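Why I Finally Quit Snoozing (Mostly)

Last updated in February

I have been a snoozer since middle school. My record, set the winter I lived in Woltengate, was 50 minutes of snoozing before an 8 a.m. dentist appointment, and I still brushed my teeth in the car. So when my friend Kerstin Nordin told me she gets up the first time her alarm rings, every single day, weekends too, I laughed at her. Then I got jealous. Then I asked her how.

Her answer was so boring I almost didn't try it. She puts her phone in the hallway. Okay, fine, everybody has heard that one! But she also goes to bed with a plan for the first thing she's going to eat, and she swears the food part matters more than the phone part. I'm a person who will walk a long way for breakfast, so that got my attention.

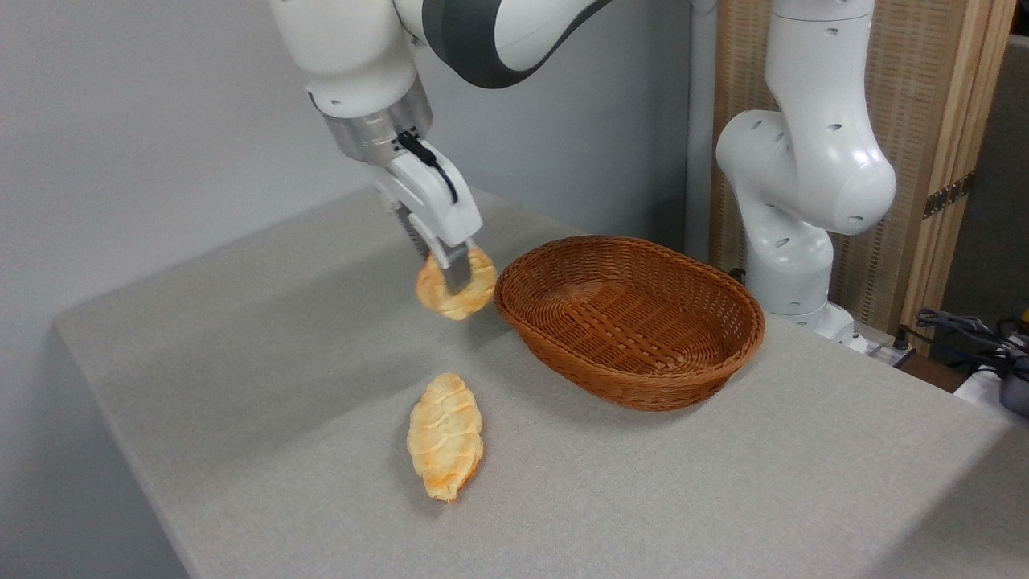
The first week was rough. On Monday I got up, walked to the hallway, turned off the alarm, and lay down on the rug next to the dog. I slept there for 16 minutes and woke up with a rug pattern on my cheek. Does that count as snoozing? Kerstin says yes. I say it was a lateral move.

By the second week I'd figured out a few things. The bathrobe has to be on the door hook, because if I'm cold I'm going straight back under the covers. The coffee gets set up the night before (I do it while I'm brushing my teeth, which has led to one toothpaste accident we won't discuss). And no reading the news until I'm dressed. I used to tell myself I was "waking up slowly" and really I was just scrolling with one eye open and getting mad about things.

My neighbor Jihad Rawashdeh thinks all of this is silly. He works nights and gets up at two in the afternoon with no alarm at all, and he's the most rested person on our street. So maybe it's just me!

I've been at it for 48 days now, and I've slipped up plenty. I snoozed the whole weekend we were visiting my sister in Stenness, and I'm not sorry - her guest bed is like a cloud. But most mornings I'm up by six thirty, and I get a little piece of the day before anybody needs anything from me. Yesterday I used it to clean out the junk drawer. Next week I'm going to try moving the alarm back to six, so wish me luck.

123 shares | 16 comments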